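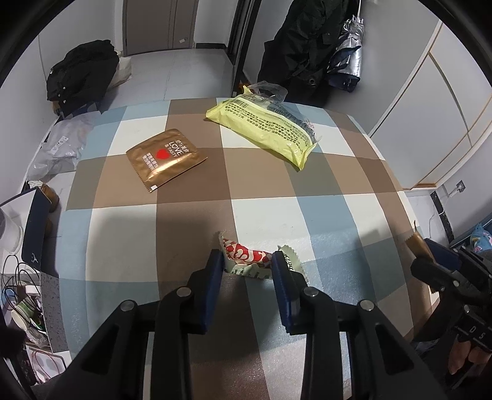

One respondent in Masham objected to the word "litter" in our first questionnaire, saying that a lolly wrapper left on her own tablecloth was no such thing and would be in the bin by bedtime. Several others made the same complaint in different words, and we changed the term to "small wrapping" from the second round onward.

Figure 3. Snack packaging on a table with a checkered cloth. Upper centre: foil packet printed "LOVE & TASTY".

4.2 Small wrapping on shared tables

The household survey covered 267 homes in Masham, Galberg and Brunton. Each home kept a tally sheet for nine days, beginning in September, and recorded every piece of food packaging that stayed on the main table for more than an hour. Sheets were filled in by whoever cleared the table last in the evening. We asked for the type of food, the material as far as the person could tell, and where the piece ended up.

Sweets and single-serve snacks were the most common source in all three towns. The pieces are small and light, and many have zigzag-cut ends, as do the red-and-white wrapper and the foil packet in Figure 3. Respondents often wrote that they did not notice such pieces until the table was needed for something else. A wrapper on a patterned cloth was mentioned as harder to spot than one on bare wood, although we did not ask about this and cannot put a figure on it.

Larger outer bags behaved differently. A bag that had held many single serves tended to be kept on the table until the last one was eaten, and was then thrown out along with whatever lay near it. In homes where the outer bag stayed on the table, the single wrappers were more likely to be put back inside it. Some families had made this a rule. One sheet from Galberg had a note in the margin saying that the children were allowed a second lolly only when the first wrapper was in the bag.

Clear plastic bags were a problem for the coding. They were used to carry food home, to hold other packaging and to keep opened packets fresh, and the same bag could do all of these in one evening. Figure 3 has a loose clear bag bunched at the end of a yellow package and a white translucent bag at the left side of the table, and the two coders disagreed on whether bags of this kind should be entered as packaging or as containers. We settled on entering a bag as packaging only if the respondent had thrown it out by the end of the tally period. Bags kept for later use were left out of the totals.

The language of the printing also mattered more than we had planned for. The disposal guide supplied with the tally sheets, prepared under the Wodent project, relied on recycling marks and short phrases in English. Many homes bought at least part of their snacks from importers, and the yellow package in Figure 3, with its dense Chinese text and barcode, is of a sort that the guide did not cover. Respondents who read the language had little trouble. Those who did not usually put the packet in the general rubbish, including in cases where the council would have accepted it elsewhere.

Of the sheets returned, 46 could not be used for the part of the analysis dealing with materials. Most of these listed foil and foil-look plastic under the same heading. The two are easily confused at a glance, and a shiny bronze or gold colour tells a person very little about what the packet is made of. We had included a scrunch test in the instructions, but it was printed on the back of the sheet and was missed by a good many homes. In Brunton, where the sheets were handed over in person and the test was shown at the door, the error was much less common.

Table size and use had a clear effect. Tables that served for meals only were cleared more often than those that also held mail, jars, boxes and bags. On a mixed-use table a wrapper could remain for the full tally period, usually under or beside something else. Time of day made less difference than expected. Pieces left after 9 pm were cleared at much the same rate the next morning as pieces left in the afternoon were cleared that evening.

The next section compares these results with the weighed samples taken from kitchen bins in the same homes.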